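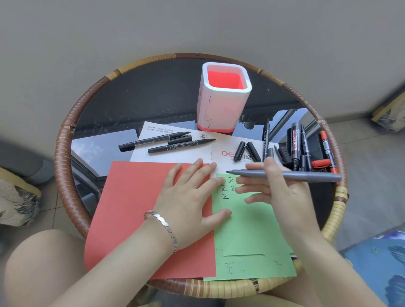

Hyun-seo Yang asked after the last session whether a marker is ruined when its cap was off for one night. My answer was "it depends on the marker", and I would like to explain it better in these notes.

Unit 3 – Care of Pens and Markers
Course handout, Drurkmont evening workshop

Before we begin a poster, we sort the writing tools. Please make one group for fine-tip markers, one for whiteboard markers and one for ordinary pens. A whiteboard marker looks much like the others when it lies among them, so read the barrel before you write on paper.

Caps
Match each cap with its marker by color first, then by width. Two black caps can look the same and still not fit the same marker. Push until you hear a click. If there is no click, try the other cap.

Testing
Draw 2 short lines on scrap paper. Do not test on the colored sheet – red paper hides a weak black line, and you will notice it too late.

Storing
Ga-eun Sun keeps her whiteboard markers flat in a drawer and her pens in the holder with the clip up. I recommend the same. Markers with a tip on both ends should also lie flat.

Homework
Sort the pens on your own desk and write down which ones you threw away. Bring the list and one sheet of red paper to room 331 in November. Scissors are in the cupboard there.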